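The Tape Measure Bin

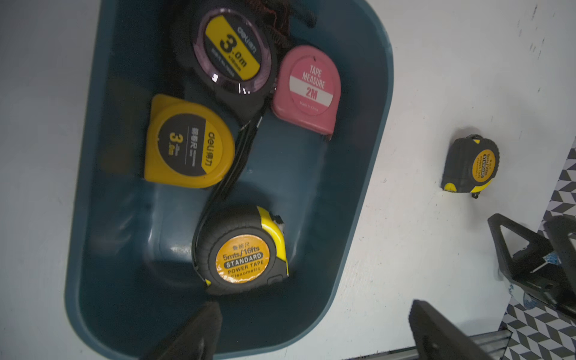 5 min read

I have been meaning to write about tape measures for a while now, which I realize is the kind of sentence that loses me half my readers right at the door. If you're still here, hello, and pull up a chair, because I've been sorting out the workroom since February and I have feelings.

It started with the curtains. I wanted new ones for the back bedroom, plain linen, nothing fancy, and I'd found some I liked from a little shop called Wimley that will hem to whatever length you give them. All they ask is that you send in your own measurements. So down the hall I went to find a tape measure, and I could not find a tape measure. I looked in the kitchen drawer, the other kitchen drawer, the toolbox, the sewing basket and the glove compartment of the car. I ended up holding a piece of yarn against the window frame and then laying the yarn along a school ruler on the floor, which is how my grandmother would have done it, and I'm sure hers would have come out fine. Mine came out short. There are curtains in my back bedroom right now that stop well above the sill, and I look at them every morning while I have my coffee.

After that I decided that every tape measure in the house was going to live in one place. I had a dark teal bin with nice rounded corners that used to hold seed packets, and I washed it out and put it on the white table in the workroom, and whenever a tape turned up, in it went. They turned up all over. One was in a coat pocket. One was inside a rolled-up rug, and I can't explain that at all.

So now there are four of them in there, and I've grown fond of the whole bunch. The little pink one is the one I reach for most. It's only two meters and it says TAPE MEASURE right on the front, in case there was any doubt, and it's small enough to go in a purse. I take it to thrift stores. If you have ever fallen in love with a side table and then gotten it home and found that it blocks the closet door, you will understand why I don't leave the house without it anymore.

Then there are two three-meter ones from the same maker, deli. One is yellow with a black label and a great big yellow 3 on it, very cheerful, and the other is black with a shiny face that has a bit of purple to it. I use the yellow one for fabric and shelves. The black one is the one with all the cord on it, and that cord gets into everything. I have untangled it more than once, and I've thought about snipping it off, but then I'd have nothing to hang it from the doorknob by when I'm up on the step stool.

The big one, black and yellow, is the power tape, and it has both 5mts and 16fts on the label. That one comes out for the serious jobs -- rooms, rugs, the time I thought a Sallero sofa might fit through the front door if we took the legs off. (It wouldn't have. I measured it three times, hoping.) There's a belt clip on it too, and I do wear it on my belt, and I do feel like a person who knows what she's doing.

You may have noticed there is a lot of metric in that bin. I buy these things wherever I happen to be and I never think to check. What I do these days is write everything down in centimeters from start to finish and only change it over at the very end, if the shop wants inches. Changing back and forth in the middle is where I get into trouble. I once ordered a Gelell shelf that was 14 inches deep when I needed 14 centimeters, and let me tell you, that is a different shelf. It's in the garage with paint cans on it.

The other thing I've started doing is keeping a small notebook close by, a Quinlan one with a soft cover, with a page for each room. Window widths, the gap beside the fridge, how high the sockets are. It took me one rainy afternoon to fill in most of it, and I've already used the fridge page twice. The hallway page is still blank. The hallway has a radiator and a slanted bit of ceiling and I'm working up to it.

As for the bin, the rule is that you can borrow anything in it as long as it comes back the same day. So far the household is doing pretty well with that, me included, apart from one evening when the pink one spent the night in my cardigan.

Next up is the drawer with the batteries. I opened it yesterday around suppertime, had a good look, and closed it again.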